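Garkero 80 Floor Sealer, water-based, matte
Item no. 929-17

Garkero 80 is a one-part acrylic sealer for bare interior concrete. It binds surface dust and slows the uptake of water and oil. It does not fill cracks and will not level a floor.

Technical data
Pack size: 17 liters
Coverage: 100 square feet per liter on troweled concrete, less on rough surfaces
Coats: two
Finish: matte, clear
Thinning: do not thin

The floor must be clean and free of wax, curing compound and old paint. Remove loose rugs and stored items before sweeping. Stir slowly; shaking the can traps air. Apply with a short-nap roller and keep a wet edge.

Bins and balls, indoor floor areas
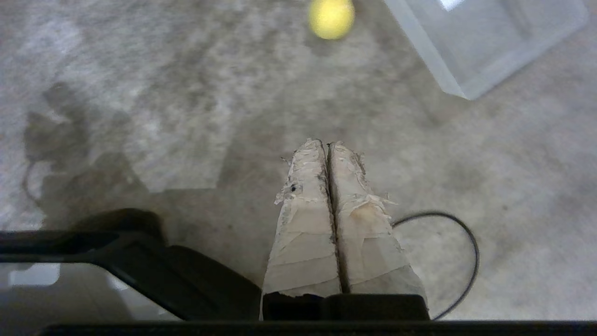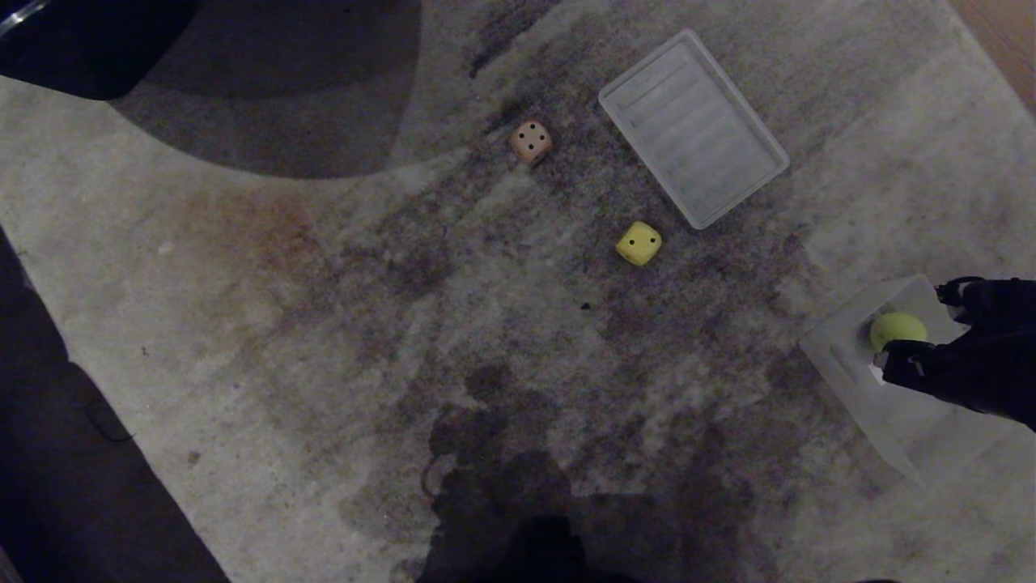

Color differences in the slab stay visible through the sealer. For an even tone, use Pomberg pigmented base coat before the first coat. Do not apply over Ekavis epoxy products.

Store above freezing. Opened cans keep for one season if the lid is pressed down fully. Sold by the can or by the pallet from the Beneš warehouse; pallet orders placed in February ship in heated trucks only.

Data sheet revised 2025-09-11.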